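About Telollow

Telollow is a film cataloging and subtitling company based in Brultmont. We prepare feature films, mostly thrillers and crime dramas, for release on disc, in libraries and on streaming services. Our clients are small distributors and rights holders who own back catalogs and do not keep technical staff of their own.

What we do

Work arrives as a finished picture file, a tape or a print. Tapes and prints are transferred by Bühler, our scanning partner, and come back to us as uncompressed files. We check each file for dropped frames, sync drift and level errors, then log the running time, aspect ratio, audio layout and reel breaks. The log stays with the title for as long as we hold the account.

Subtitles are written from the soundtrack. If a script is supplied, it is used to check names and spelling only, as shooting scripts often differ from the final cut. Lines are limited to 42 characters, with no more than 2 lines on screen at a time. Captions for deaf and hard of hearing viewers are a separate file with speaker labels and sound cues.

Catalog text

We write synopses in three lengths: one sentence, one paragraph and full page. The short versions do not give away any event from the final third of the film. In a thriller this usually means leaving out the identity of the villain, the fate of the lead and any change of sides. Genre, rating reason and cast order are entered in separate fields and are not repeated in the synopsis.

The catalog database is called Lulleck. It was built in house and holds one record per cut, so a theatrical version and a director's cut of the same film have separate entries. Clients have read access to their own records and can export them as plain text or spreadsheet files. Corrections are entered by our staff and the earlier wording is kept.

Turnaround and delivery

A feature of standard length takes roughly 20 working days from receipt of a clean file. Transfers from tape or print are scheduled separately. Series are accepted in blocks of up to 52 episodes, and each block is delivered complete. Rush work is quoted by the title.

Finished files are sent over an encrypted link. Source materials are returned by courier at the client's expense after written sign-off. We do not restore damaged picture, grade color or author discs.

New accounts

Intake for new accounts is open all year except July. A request should list the title, the format held, the spoken languages and the territories covered by the rights.

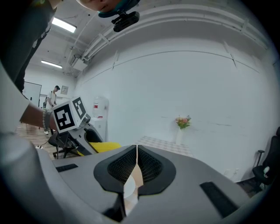

Requests without a rights statement are held until one is received.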